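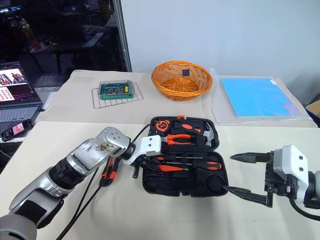

25/02/2018

Spent the first part of the day on tools. I have been putting this off since November, when the shelf bracket in the hall came down and I went looking for a screwdriver and found four in the kitchen drawer, none of them the right size. I said then I would get one kit, keep it in one case and stop buying loose ones. It took me this long.

The orange and black kit is the one I am keeping. Tape measure, pliers, claw hammer, two screwdrivers, the utility knife. It opens flat, which I like, because I can see at once what has gone missing. The old bag from Rukby was a sack with pockets and everything sank to the bottom of it. I gave up on that bag when the zipper went and I have not missed it.

What I don't like is the fit. The screwdrivers go in fine, shafts along the slots, done. The hammer is all right once you have it the correct way around. The pliers I always put in backward and then the lid won't close and I have to start over. And the round recess near the edge still has nothing in it. I think it is for a roll of tape. I tried the electrical tape and it was too fat, then the thin white stuff for pipes, and that rattled. Left it empty.

The knife gives me the most trouble. I use it more than the rest put together and it never gets back into the case, it just lies on the table next to it. Today it was the last thing to go away again. Changed the blade while I was at it and wrapped the old one in masking tape before it went in the trash.

Cleaned the handles with dish soap and an old toothbrush. The dirt sits in the grooves where the orange meets the black and you have to go along the seam. Wiped the hammer head with a little oil. Pulled the tape measure out as far as the kitchen door to see if it still ran back straight. It did, but it bit my thumb.

Then measured for the shelf, which was the point of all this. The gap between the closet frame and the corner is 47 inches at the back and a little less at the front, so the wall is not square. I had suspected that. The board from Vidal is too long either way and will have to be cut. I drew the line with a pencil and checked it twice, and then I left it, because I don't own a saw worth using and I am not going to ruin a good board. Vidal will cut it if I bring it back with the receipt. The receipt is in the blue folder. I checked that too.

Ate late. Soup from the freezer and the end of the bread.

After lunch I went through the kitchen drawer. Kept one small screwdriver in there for the battery covers and the loose knob on the stove — it makes no sense to open the whole case for that. The other three went in the box for the thrift store in Nultham, along with a second tape measure that has lost its hook and probably should have gone in the trash. Also found 24 picture hooks in a sandwich bag, two keys I can't place, and the allen wrench for the Rastia bed. I taped the wrench to the underside of the bed frame. If I ever take the bed apart I hope I remember that, so I am writing it down.

The case now lives on the bottom shelf of the hall closet, handle out, next to the vacuum. I thought about the top shelf but it would be a nuisance to lift down and I would stop putting things back. The bag of screws and wall plugs sits on top of it. They don't fit inside and I have nothing else to keep them in yet. A jar would do.

To do this week: take the board to Vidal. Longer screws for the bracket, the old ones had nothing to hold on to. Filler for the two holes it left. Drop the box in Nultham if I am driving that way anyway.

Rain started at 7 and the hall light is flickering again. I will look at the bulb tomorrow.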